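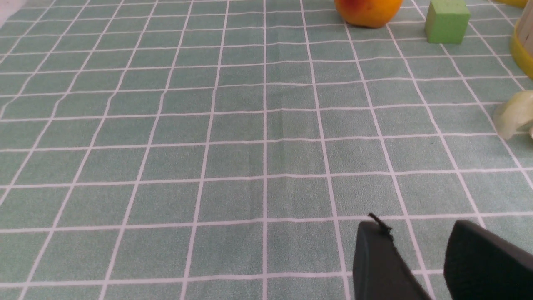 Issue 166, page 70

Getting a checked tablecloth to lie flat and straight

A plain cloth will forgive you almost anything, but a checked one tells on you. I learned this in July, when I brought home a soft green cloth with a grid of thin white lines and spent most of an evening walking around the table tugging at corners. I love that cloth dearly now (it makes a piece of fruit look like a painting!), so let me pass along the way I put it on.

Start with a cleared, wiped table. Crumbs under a thin cloth show up as little bumps, and you will find every one of them with the bottom of a glass.

Fold the cloth in half lengthwise and press the fold lightly with your fingers, then lay it down the middle of the table and open it out. Pick one white line near the long edge of the table and make that your guide. Slide the cloth until the line runs even with the edge from one end to the other, and leave the other lines alone for now. If your table is an old one like mine, the corners may not be truly square, and in that case I go by the side people sit at.

Now for the ripples. Even a well-pressed cloth can have a soft one running across the middle. Put both palms flat in the center and smooth outward, slowly, toward the short ends first and then the long ones. Please don't yank! Pulling at one corner bends the lines, and then you are back to walking around the table. If a ripple won't budge, lift the nearest end, give it a gentle shake and let it settle again.

For a stubborn crease, a warm iron over a dry dish towel does nicely, but take the cloth to the ironing board for that, and check the care label before you start.

When it comes to setting things out, I like to keep fruit toward the far side and leave plenty of open cloth in front, so there is room for plates and elbows. Something orange is especially pretty against a muted green.

Next issue: getting candle wax out of linen.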